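About Indero Asset Management

Indero is the responsible entity and investment manager for the Gralero Global Income Fund and the Tillirley Smaller Companies Fund. Both are unlisted registered schemes open to wholesale and retail investors. Units are priced each business day and applications are processed at the next calculated price.

The Gralero fund invests in investment-grade corporate and government bonds across developed markets. No single corporate issuer may exceed 5% of net assets, and foreign currency exposure is hedged to the Australian dollar. Up to 20% of the portfolio may be held in cash and short-dated instruments.
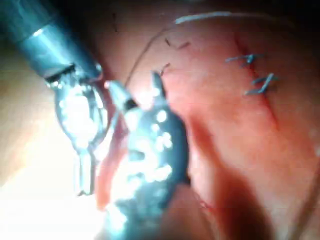 The Tillirley fund holds between 18 and 50 listed companies, selected from a research list of 158. Companies are admitted to the list on cash flow, balance sheet strength and liquidity. Derivatives may be used to manage risk – they are not used to gear the portfolio.

Currency overlay services are provided under a mandate with El Idrissi Capital, which reports to our investment team monthly. Custody and unit registry functions are outsourced and kept separate from portfolio management.

Distributions are calculated half-yearly and paid in February and August. Investors may elect to have them reinvested or credited to a nominated bank account.

The Product Disclosure Statement for each fund is dated 10/7/19 and should be read before making an application. Past performance is not a reliable indicator of future performance.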